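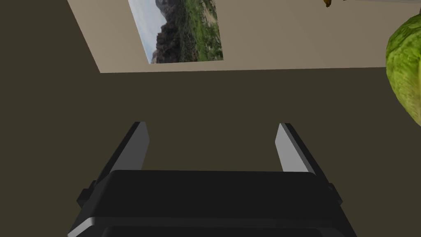

Ilustración generada por ordenador.

Una zapatera que sigue cosiendo a mano

6 de septiembre de 2005

El taller Jesska abre a las ocho y media, pero la dueña lleva allí desde las siete. Prefiere esa hora porque no entra gente y puede dedicarse a lo que pide más atención: cambiar un cerco, rehacer una puntera, decidir si un zapato tiene arreglo. Nos pide que no pongamos su nombre. «Todo el mundo me llama Jesska y ya me va bien, aunque Jesska era el mote de mi madre», explica.

Aprendió el oficio con ella, en un local más pequeño de la misma calle. Su madre hacía arreglos de ropa y de calzado, y con el tiempo dejó la ropa. La hija empezó pegando tapas después del colegio. «Me pagaba con el dinero del autobús y yo volvía andando. Con eso me compré la primera cuchilla, que todavía uso para rebajar.»

El año pasado entraron en el taller 700 pares. La mayoría eran tapas y medias suelas, trabajos de media hora que se entregan al día siguiente. Las suelas completas son menos y ocupan mucho más. «Un par cosido, si lo hago bien, me lleva la mañana. Lo cobro por debajo de lo que tendría que cobrarlo, lo sé. Pero si pongo el precio que sale en el papel, el cliente se compra otro par.»

Preguntamos qué ha cambiado en los materiales. Contesta sin pensarlo: el corte se hace ahora con pieles muy corregidas, con una capa de pintura que se cuartea en el primer pliegue, y las suelas vienen inyectadas en una sola pieza. «Eso no se descose, no hay nada que descoser. Lo cortas, lo lijas y pegas encima lo que puedas. Unas veces aguanta y otras no, y se lo digo al cliente antes de cogerle el zapato.»

El cuero para suela se lo compra a Björklund, un curtidor pequeño que trabaja con corteza y tarda meses en servir. Hace dos pedidos al año y guarda las planchas tumbadas, con peso encima. Antes de coser las moja y las deja reposar envueltas en un paño hasta que el color vuelve casi al de seco. «Si la trabajas demasiado mojada se estira, y luego al secar te tira de la costura. Mi madre lo sabía por el olor. Yo la doblo un poco y miro.»

Para el pespunte tiene una máquina Waltard de brazo largo, heredada. La aguja se rompe con facilidad en los talones gruesos y los recambios ya no se fabrican. Le quedan dos cajas. Cuando se acaben, dice, coserá a mano también eso, «o me jubilo, según cómo caiga».

La conversación se interrumpe varias veces. Un hombre recoge unas botas de montaña y pregunta por la grasa. Ella le recomienda poca cantidad y muy repartida, con los dedos. Una mujer deja unas sandalias con la hebilla suelta y se va sin resguardo. «Volverá en octubre, cuando ya no las necesite», comenta la zapatera mientras escribe la ficha.

Las fichas merecen un párrafo. Empezó a guardarlas su madre y hay 3.900 en unos cajones de madera, ordenadas por apellido. En cada una consta la horma, el tipo de pisada y lo que se hizo. Un conocido le ofreció pasarlas a Jotley, un programa de ordenador para comercios, y llegó a meter la letra A. «Lo dejamos ahí. Tardaba más en encontrar a la gente que abriendo el cajón. Pero la A está muy bien metida.»

También hay zapatos sin recoger, más de 200, en un altillo al que se sube con escalera. Avisa por teléfono a los tres meses y otra vez en julio, antes de cerrar por vacaciones. Después los guarda un año. Los que están en buen estado los lleva a la parroquia y los demás le sirven para practicar o para sacar piezas.

Sobre los aprendices es bastante seca. Ha tenido varios y ninguno se quedó. No les reprocha nada. El oficio exige estar muchas horas inclinada, la cola marea en invierno con la puerta cerrada y el sueldo es corto. «Al último le salió trabajo en un almacén y le dije que lo cogiera. Tenía buena mano para los tacones.»

Le pedimos algún consejo para quien quiera que el calzado le dure. No ponerse el mismo par dos días seguidos. Secarlo con papel de periódico, lejos del radiador. Usar calzador. Y llevar las tapas a cambiar cuando todavía queda algo de goma: «Me los traen cuando ya han gastado el tacón. Entonces hay que reconstruirlo y se enfadan con el precio».

Taller Jesska abre de lunes a viernes, mañana y tarde, y los sábados hasta la una. Para suelas cosidas conviene preguntar antes, porque hay lista de espera.

Contacto | © 2005 Todos los derechos reservados | Volver arriba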